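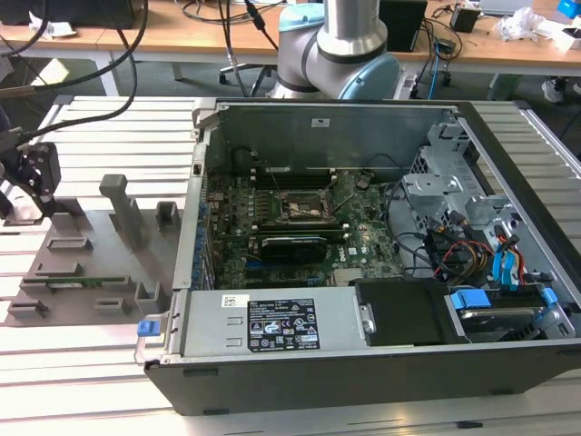
Part-time Workshop Coordinator, Wermont Community Repair Room

Have you ever looked at a toaster or a torn coat and thought, surely somebody can fix this? Then we would love to hear from you. The Wermont Community Repair Room is looking for a friendly, organized person to join us for 9 months, working 20 hours a week, mostly afternoons with one evening and the occasional Saturday thrown in.

We opened in the old shoe store on Prirkberg Street with two sewing machines and a box of borrowed screwdrivers, and we have grown a good deal since then. People have carried 2,943 items through our door so far – lamps, radios, zippers, a church organ stool, more vacuum cleaners than any of us care to remember – and our mailing list now has 432 households on it. Leokadia Baran, who has kept the front desk running on top of everything else she does, would very much like to get back to her sewing bench, and that is how this job came about.

What you would be doing

Most of your day will be spent with people. You will answer the phone, book visitors in with the right fixer, write up the repair tickets, and make sure there is coffee on and a chair for anyone who is waiting. You will also look after the monthly schedule and order thread, fuses, glue and so on from our parts budget of $600 a month. Kiros Workneh will show you how the ordering works, and he is very patient about it. 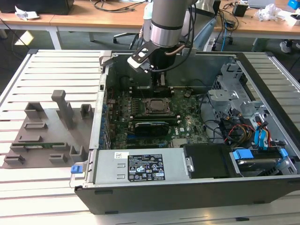 Inside a desktop computer, with the side panel off.

You do not need to know how to fix anything yourself. If you would like to learn, though, please sit in on the evening classes for free. Bezawit Yilma teaches mending and darning, and there are beginner classes in small appliances, bicycles and home computers. Plenty of people come to us never having held a needle or a screwdriver, and they get along fine.

Who we are hoping to find

Somebody who likes talking to strangers and can keep a calendar straight. You should be comfortable with email and simple spreadsheets. A second language would be a real help, especially Tigrinya, Amharic or Polish, but please don't let that put you off. 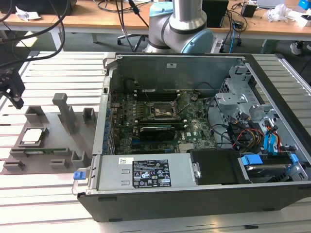

We know that not everyone has a tidy work history, and we don't mind gaps. If you have run a household, a choir or a snack stand at ball games, tell us about it, as that counts with us. The room is on the ground floor with a step-free entrance, and we are happy to talk about hours if you have children or a parent to look after.

How to apply

Send us a letter of a page or so, or drop one off at the desk, addressed to Gebremedhin Araya. Tell us a little about yourself and about something you have kept going longer than it had any right to last. Interviews will be held at the end of November, and we will write back to everyone who applies.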